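Call for Participants: Home and Classroom Testers for the Kettle Tabletop Arm Kit

Posted May 21, 2021 by Nellulo

Hello, and thank you for stopping by! We are a small company that makes Kettle, a tabletop robot arm kit for people who would like to teach a machine to do something with their own words and their own patience, and we are looking for people to help us try out the next version before it goes on sale in November. If you have ever wanted to boss a robot around and then tell its makers exactly what annoyed you, please read on, because we would love to hear from you.

What Kettle is, for those who are new to us

Kettle is an arm that sits at one end of a work table and moves small things about when you type or speak a plain sentence to it. You might say "push the green star toward the heart" or "bring the cube over to the hexagon," and the arm has a go at it. The software that listens and decides where to move is called Zumley, and it is the part that has changed the most since last year. The first version needed its sentences just so, and a number of you wrote in (kindly, for the most part) to say that you don't talk like that at your kitchen table. We took the point.

We need people who will talk to it in their own way, with their own favorite words for "nudge" and "a little bit over," and who will keep notes on what the arm does in return.

Who we are looking for

We have room for 50 households and classrooms. You don't need any background in programming or electronics. In the last round one of our most useful testers was a retired piano teacher who had never owned anything more complicated than a bread machine, and her notes on the setup booklet led us to rewrite most of it.

It would help if you:

- are 18 or older (children are very welcome to take part with a grown-up in charge)
- have a sturdy table that can be left set up for the length of the test
- have a home or school internet connection that behaves itself most days
- can give us 2 hours a week, in one sitting or in little bits
- don't mind writing things down, spelling not important

We would especially like to hear from people who speak English as a second or third language, from families where more than one generation would take a turn, and from teachers of the younger grades.

What you would be doing

Your kit arrives in one big box and one small one. Gert Botha, who looks after our testers, will call you in the first week and stay on the line while you put the arm together if you would like the company. After that you work through the test cards at your own pace. They go roughly like this:

1. Warming up. You run the arm through its stretches, check that the stop button does its job, and read a short list of sentences aloud so that Zumley gets used to your voice. Please do the stop button check every single time, even if you did it an hour ago.

2. Pushing blocks to order. Spread the colored stars, cylinders and other shapes out on the board with plenty of bare wood between them, then ask for one to be moved next to another. The arm does this with a plain rod, so everything is a push and nothing gets picked up. Write down the sentence you used and give the result a score on the card.
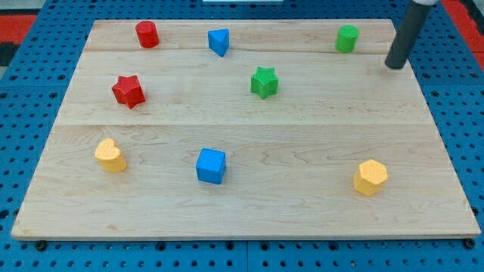
3. Making a mess of it. Bunch the blocks together and ask for something awkward. Change your mind halfway through a sentence. We learn an awful lot from this card, and it is the one testers tell us they enjoy.

4. Your own idea. Make up a game or a lesson and tell us how it went. Sketches are fine.

What you get

Each household or classroom receives $1000 at the end of the test, paid by check or bank transfer, whichever you prefer. You may also buy your kit afterward at half price, or send it back with the prepaid label. Shipping is on us in both directions.

About your recordings

Zumley saves the sentences you type and speak during a test session, along with the movements of the arm. It doesn't listen between sessions. You can ask us to delete any or all of your recordings and you will still be paid in full.

How to apply

Send us a letter or an email with your name, your town, who would be taking part, and a few lines about your table (size, height, wobbles). Then tell us how you would ask a friend to slide a salt shaker across to you. There is no right answer to that one, we just like reading them!

Thandeka Xaba reads every application herself and will write back to you either way. If you applied last time and we ran out of kits, please do apply again and mention it.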